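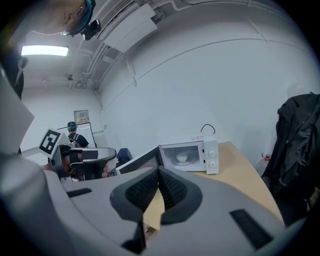

Issue 147, p. 15

Testers wanted for hand-held grippers. Randarik says its ribbed finger pads grip better than the mesh ones we use now. Maybe. We have heard that before, and we'd like people with no stake in it to try both on a microwave door and write down every slip.
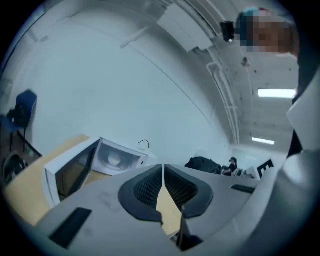

Clendden Tool Trials Group

Sessions run in July and last 64 minutes. You'll wear a cap camera, which gets heavy. No experience needed - doubters welcome. We pay for your time whichever pads come out ahead, and bad results get printed too. Sign up at the Bekmont front desk before noon.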